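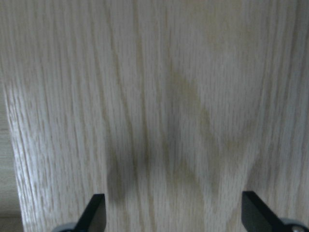
Oak look box – oil it or leave it?
Forum: Finishing & Small Projects

grainydave9
Picked up a pale oak-look box for the workroom, secondhand, no label. Seller said Srisuk made it but who knows. Want to warm the color up a bit, it's kind of washed out. Was going to wipe on Umell oil this weekend. Anyone done this on one of these? Is it even real wood on the face? I cant tell.

plank_and_peg
Need to see the edges. Grain on the flat tells you nothing, printed stuff is really good now. Any raw edge anywhere? Hole, slot, underside?

grainydave9
There's a narrow slot in the front. Hang on
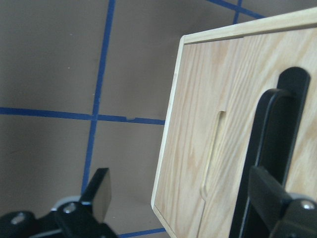

Box on the taped surface, slot side showing

mitersaw_mona
Oh nice, I like the thin strip around the front. And the corner's a little rounded, easier on the shins.

Look inside the slot with a flashlight. If you see layers, it's ply with a veneer face. If it's brown fuzz it's MDF and you can stop reading.

kettlebrook
What's the blue tape grid for? Doing a layout?

grainydave9
Yeah working out where stuff goes before I commit. Shelf unit, this box, a stool. Keep moving the box.

Flashlight report: layers. Pretty sure. Thin ones.

plank_and_peg
OK so veneered ply most likely. Then oil is fine BUT if there's lacquer on it already the oil just sits there and goes sticky. Drop of water on the back, leave it 3 minutes. Beads up = sealed. Soaks in and goes dark = bare.

finishfirst
Disagree w/ oiling at all. That pale look is what people pay for. Oil turns oak yellow, then in a year it's orange. Leave it alone or use a water based matte.

mitersaw_mona
Orange is varnish, not oil. I did a bench in Umell more than 8 years ago and it's the color of toast. Nice toast.

finishfirst
Toast is orange

kettlebrook
lol

plank_and_peg
Can you get a closer one of a big face, straight on? Want to see if the pattern repeats.

grainydave9
ok this is one face, has that arch thing in the grain 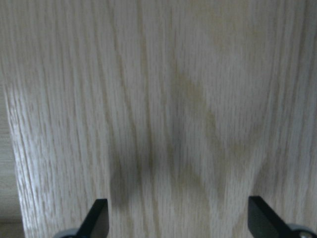
Cathedral figure, left edge is the crisp bit

plank_and_peg
Thanks. No repeat I can see but it's one panel so don't take that to the bank. Those arches are normal for flat cut oak. The darker part inside the arch will probably go darker still with oil, just so you know. Some people hate that.

finishfirst
I am some people

grainydave9
I kind of like the arch tbh. Would it get really blotchy or just more contrast?

mitersaw_mona
More contrast. Oak doesnt blotch like pine. Test the bottom first. Thin coat, wipe it ALL off, wait 24 hours, look at it in daylight. And go easy sanding, veneer is thin. 240 by hand, couple of passes, no machine.

kettlebrook
Dedcombe used to sell a white tinted oil that keeps it pale. Cletar does one too I think? Middle ground maybe.

finishfirst
The Cletar one is decent. If you must.

grainydave9
Water test on the back – soaked in, left a dark spot. So bare I guess? Going to try plain Umell and the white one side by side on the bottom. Will post when it's dry

plank_and_peg
Lay the rags out flat outside after. Don't ball them up in the trash, they can catch fire.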